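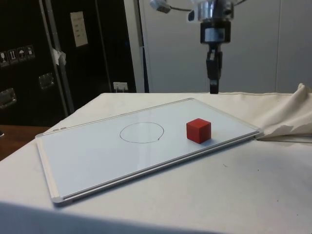
The board, the circle and the cube on the demo table, gripper closed.

How to run a cube-and-circle demo at an open day

Updated Mon 1 January

These are the steps we use at the Ilemov open day, where the Zekance workshop shows a robot arm moving a cube into a circle drawn on a whiteboard. One turn is short, people understand the task before you explain it, and very little can get broken. The steps assume you already have an arm that is mounted, calibrated and able to pick up a small block. If you are still at that stage, start with the Dobre setup page.

What you need

A robot arm with a parallel gripper
A whiteboard with a frame, small enough to lie flat on the table
A cloth that covers the table and hangs over the front
A black marker and an eraser
One cube in a strong color, plus a spare
A camera at the wrist and at least one fixed camera
A screen that visitors can see from behind the line
Floor tape

Step 1. Set the table

Put the cloth on first. Pull it smooth where the board will sit and let the extra bunch up at the back or the side. Folds there do no harm as long as the arm does not pass low over them. Run the cables behind the table and check that none of them can be caught by a foot or a bag.

Lay the whiteboard flat and push on each corner. If it rocks, there is a fold underneath. We set ours at an angle to the table so that people standing on either side can see the drawing. Once it is where you want it, mark two corners on the cloth with small pieces of tape. Visitors lean on tables, and you will need to put the board back.

Step 2. Draw the circle

Draw it by hand, in one go, well inside the reach of the arm. It does not need to be neat. Make it a good deal wider than the cube – a tight circle leads to arguments about whether the cube is in or out, and those hold up the line. Leave clear board around it so there is room for different starting places.

Rub it out and draw it again whenever it gets smudged. Children like to do this part. Stop the arm before anyone reaches over the board, and stay at the stop button while they draw.

Step 3. Check the cube and the light

Place the cube on the board outside the circle and look at it on every camera. Overhead lights reflect off a glossy board, and a bright patch can hide the marker line from one side. Move the board a little or turn off one lamp until the line shows all the way around.

Then lower the gripper beside the cube by hand control and make sure the fingers clear the frame of the board. The rim is higher than it looks on the screen.

Step 4. Put the wrist view on the screen

Give visitors the wrist camera as well as the table itself. From a few steps back they can see where the arm is going, but the last bit of the approach is easier to follow close up. Before the doors open, check that the fingers are in view and that the cube can be seen between or just beyond them. Wipe the lens.

Tell people which way up the picture is. A wrist camera turns with the wrist, so left on the screen may not be left on the table.
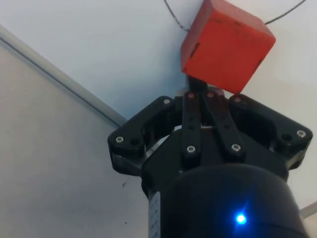
One reader wrote after the last open day that her group spent most of its turn looking from the table to the screen and back, and missed the moment when the cube was let go. She suggested running the first try with the screen off, then the same move again with it on. We have done it that way since and it works better. She also asked for a sign saying what counts as a success, which we now put on the wall by the screen.

Step 5. Run a turn

Bring in up to 14 people at a time. Each group gets 3 tries, with the cube in a new place each time:

Ask a visitor to point to a starting place on the board.
Put the cube there and step back behind the tape.
Say that the arm is about to move, then start it.
Wait until the arm is back at its rest position before you say anything about the result.
Stop the arm and take questions.

Keep the first try easy, with the cube near the circle. Use the far side of the board for the second. For the last one, let the group choose. 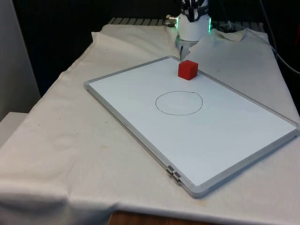
Cube toward the back of the board, circle in the middle.

When a try fails

Let it fail. If the fingers close on air or the cube ends up on the line, let the arm finish its motion, stop it, and tell people what went wrong if you know. If you don't know, say so. Most groups ask for another go, and you can give them one if the next group is not waiting yet.

Do not reach in to straighten the cube while the arm is live, even for a small nudge. Stop first, every time. Visitors copy what they see the staff do.

Packing up

Clean the board the same day, as marker left overnight is harder to get off. Park the arm, power it down and unplug the screen. Shake out the cloth and look through the folds for the spare cube. The board and markers go back to room 351, and the floor tape goes in the Ruvenon drawer with the extension leads.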